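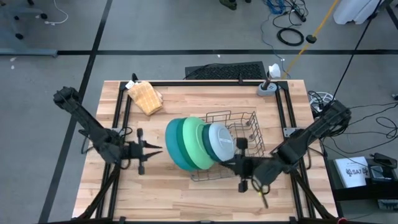
The Erness Supplier Delivery Record lists deliveries of coated and plain steel coil, sheet and fittings to the Dronberg works. It was compiled by the purchasing office to support the yearly review of suppliers. Each row stands for one line on a delivery note. Goods that arrive in a bundle, held together like the four plates in the gripper beside the wire rack, are entered by the piece. Coil is entered by weight.

Contents
The record holds 3,000 rows and 14 columns, supplied as two comma-separated files. The first covers Heffernan and its depots; the second covers all other suppliers, including Grosteo.
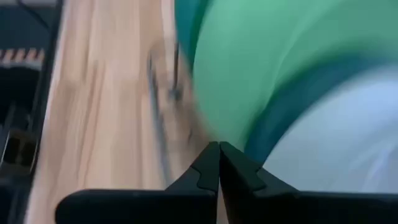 Gripper fingers, tips nearly touching.

Quality and limits
Promised dates were copied from the order confirmation. Where a supplier revised the date, the first date was kept. A total of 708 rows carry no inspection result.

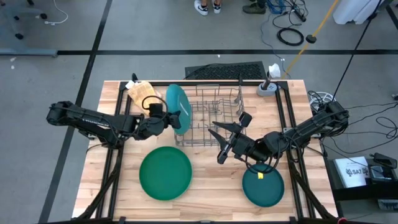
These rows should be left out when reject rates are worked out, but may be used for delivery performance. Prices and contract terms have been removed. 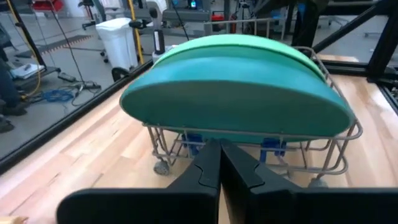
Access and contact
The files may be used within the company and by suppliers named in them. Corrections should be sent to Niilo Pelkonen, Purchasing Office, Dronberg, quoting the row number. Those received before the end of February will be included in the next release.

Last revised: January 2018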